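How to Sew a Scrunchie From Leftover Plaid

Every September I pull the flannel scraps out of the closet, and every September there is more of it than I remember. Scrunchies are my favorite way to use it up — they take 30 minutes once you get the hang of it, and plaid hides a wobbly seam beautifully!

You'll need a strip of fabric 4 inches wide and 22 inches long, 8 inches of quarter-inch elastic, matching thread and a safety pin. Soft, well-washed cotton gathers best. An old shirt is perfect (mine came from the thrift store in Gesdale, missing half its buttons).

Fold the strip lengthwise with the right sides together and sew down the long edge, leaving both short ends open. Turn the tube right side out. Pin one end of the elastic to the fabric so it can't disappear on you, then work the other end through with the safety pin, scrunching as you go. Knot the elastic twice and give it a good tug. 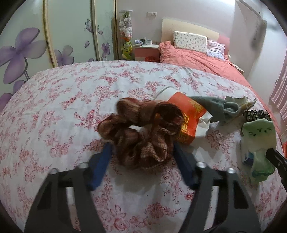

Brown plaid scrunchie with nice puffy folds.

Now tuck one raw end of the tube inside the other, turning the outer edge under by half an inch, and stitch it closed by hand. Spread the gathers with your fingers until the fullness looks even to you. If yours comes out flat, the strip was probably too short for the elastic, so add a few inches next time.

My friend Casimiro Carrasco makes his daughters a wider version, 5 inches across, and it's lovely on thick hair — just use the same length of elastic. Wash them in a mesh bag on cool and let them air dry.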